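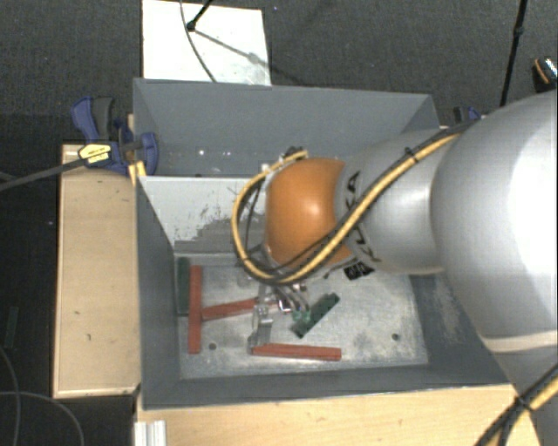

Zindholm cell: gripper over the front section of the bin, cable loop at the wrist.

December
Deming Ye, for the Iltau programme office

The cell ran 922 picks this month before we stopped it on Wednesday. I would not read much into that figure. Most were easy ones, with the bars lying well apart, and 40 ended in a fault.

Sorkby blame the gripper. I doubt it. The yellow and black cabling loops round the wrist joint, and in my view it tugs when the arm reaches low. Two ties have been moved and the faults dropped for a day — then came back.

The bin is held with bar clamps, which I accept for now. Dagmar Kováčik wants it bolted down before the position is taught again, and I agree with her.

Ezeani have quoted 3453 for a new cable guide. I ask that we hold that order until the 249 logged stops have been sorted by arm position.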